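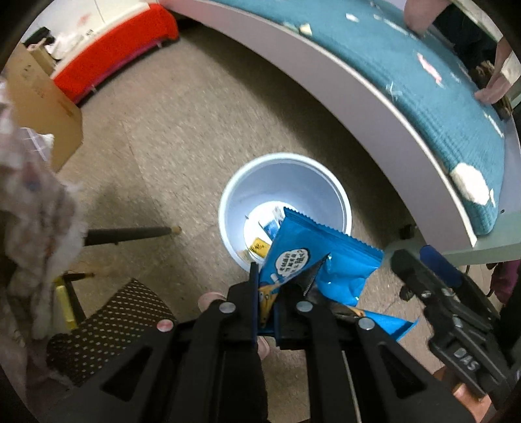
Ticket 379: Wrapper release fault at the tidy-up station, open day

Status: Closed, with one follow-up item
Category: Hand-held grippers / demonstration equipment
Reported by: Demonstration desk, Kennedy building
Assigned to: Relletti equipment support

Summary of the report

During the September open day, visitors at the tidy-up station were invited to pick up snack wrappers with a hand-held gripper and drop them into the white trash can on the carpet. The desk reported that glossy wrappers were not released when the trigger was let go. The wrapper stayed on the serrated jaw and had to be pulled off by hand. Paper scraps from the teal mat were released normally.

The desk asked whether the station should be closed before the afternoon group from Clarura arrived.

Log

10:40 Ticket received. Desk advised to keep the station open and to have staff remove stuck wrappers. Visitors are not to reach between the jaws.

10:55 Support on site. Fault reproduced with a crumpled blue wrapper held by its twisted middle. When the same wrapper was held flat near one end, it was released on every attempt.

11:10 Rivets on the gripper checked for play. None found. Cable connection reseated. No change in behavior.

11:20 Opening width read from the Flirari console with the trigger fully released. Reading was 40 mm. The setup sheet calls for 100 mm. The narrow opening left folded plastic caught on the teeth.

11:25 Console profile found to be set to "small parts," left over from the morning briefing. Profile changed to "household items." Opening width now reads 100 mm.

11:45 Test repeated over the trash can with several kinds of packaging. All pieces dropped without help. One crumpled wrapper was slow to leave the teeth but fell when the gripper was tilted.

12:05 Desk confirmed normal operation. Afternoon session approved to proceed.

15:30 Desk reported no further stuck wrappers during the Clarura visit.

Cause

Incorrect opening profile on the console. No mechanical fault was found.

Instructions for demonstration staff

Confirm the profile name on the console before each group enters.
Ask visitors to hold the gripper directly over the trash can before letting go of the trigger.
Empty the trash can between groups.

Follow-up

The console keeps the last profile used after a restart. A request has been sent to Flirari support asking that the profile be shown on the start screen. This item remains open under the same ticket number.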